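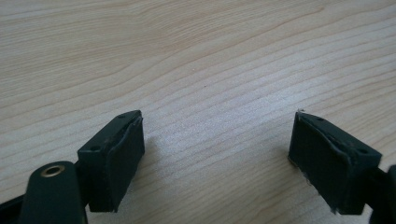
*Nuria table top, in daylight. The small dark spot is a little above the middle, to the right.*

**Ticket 188: Pale haze and one dark spot on table top**

**Product:** Nuria table, 188 cm, light wood top
**Reported by:** Jintana Phetsri, Rojanasak reading room
**Handled by:** Chaiwat Saithong, Sturnard after-sales
**Status:** closed, with one point to check later

### First message

Good morning,

I write about the Nuria table which we received from you in February. We are happy with the table and it stands very steady, but I have two questions about the top.

The first one is a pale area. When I sit at the long side with the window in front of me, I see a part that looks milky, as if somebody wiped it with a dirty cloth and it dried like this. The lines of the wood are still there under it, but softer. I have wiped it three times with clean water and a soft cloth. In the morning it looks the same as before.

The second one is a very small dark spot. It does not go away with the cloth. I can't feel it with my finger, but my colleague says she can feel it, so please don't take this as a sure fact.

We have used the Divix wood soap on the other tables for a long time without any problem. On this table I have used it only once, in the first week. I am afraid that it was the wrong product for this surface. Could you please tell me what I should do, and what I should not do?

Kind regards,
Jintana Phetsri

### Reply from Sturnard

Dear Ms Phetsri,

Thank you for your clear message. Please don't use any more product on the table for the moment, and don't rub the spot with anything rough.

The Nuria top has a thin matt finish. Soap can leave a film on it if the cloth was too wet or if there was too much soap in the water. This film is easy to remove. But light from a window can also make the same impression, especially where the lines of the grain are close together. In your picture the lines come together towards the lower middle, and the bright part is in the same place. I can't decide from this alone which of the two it is.

Would you please do the following and write the result under each point?

1. Close the blind or wait until the evening, and look at the same part under the ceiling lamp.
2. Look at it in daylight again, but from the opposite long side.
3. Put a piece of paper at the edge of the pale area, come back after an hour, and see if the edge is still beside the paper.
4. Pull a dry white cloth over the pale area, only once, with light pressure. Look at the cloth.
5. For the spot: put a drop of clean water on it, wait one minute and dry it. Please tell me if it became bigger, lighter, or stayed the same.

Chaiwat Saithong

### Test results from customer

Dear Mr Saithong,

I did all five points. I am sorry that it took a little time, we had a reading group at the table until 18:00 and I didn't want to move everybody.

1. **Under the lamp.** No pale area. I looked from both sides and also with my head very low. The colour is even, a light cream. There is a small shine under the lamp itself, but it moves when I move.
2. **From the other side in daylight.** The pale part is still there but weaker, and it is not in the same place. It is nearer to the window end now.
3. **Paper.** After one hour the edge had gone away from the paper by the width of my hand.
4. **White cloth.** Not completely white after. There is a very light grey line on it. I did the same on the old table next to it and the cloth looked the same, so maybe it is only dust.
5. **Water on the spot.** Stayed the same. Not bigger, not lighter.

So I think the pale area is the light from the window, and I feel a little foolish. But I would like to hear it from you, before I tell my colleagues.

One more thing I noticed while I was looking so closely. In one area the grain is wider and makes soft round shapes, and in other places it is thin lines side by side. Is this normal for one table top? I first thought it was two different pieces of wood.

Jintana Phetsri

### Reply from Sturnard

Dear Ms Phetsri,

You don't need to feel foolish, we receive this question often with the light-coloured tops. A film of soap would stay beside the paper, and it would also show under the lamp. What you have seen is daylight on the matt surface. No treatment is needed.

The grain is normal. How it looks depends on how the board was cut, and wide soft shapes and narrow lines can be in the same board.

About the Divix soap: one time has done no damage that I can find in your answers. For the Nuria I would still use it very thin, and not every week. Normally a damp cloth and then a dry cloth is enough. Please wipe in the direction of the grain.

The spot is more difficult to judge from a distance. It may be a small mark which belongs to the wood, or something very small which was caught in the finish before it was dry. In both cases it doesn't grow, and I would leave it. Please don't try to take it out with a needle or a knife, because then the finish is open and the dirt can go in. If you can feel it clearly, or if it changes after some weeks, write in this same ticket and I will send a person with a repair set.

Chaiwat Saithong

### Last message from customer

Thank you, this is very clear. I have written the cleaning rule on a card and put it in the cupboard with the cloths:

- Nuria table: damp cloth, then dry cloth, along the lines
- Divix soap only when there is a sticky place, and very little
- no sponge with a green side

I asked my colleague to try the spot again with her eyes closed. She put her finger in the wrong place two times, so I believe now that it is flat. We will leave it.

Please close the ticket, but keep the note about the spot.

Jintana Phetsri

### Internal note

Closed as a light effect, no fault. Spot accepted by customer, no repair ordered. If she writes again about the spot, open under the same number and check the batch of the top first. C. S.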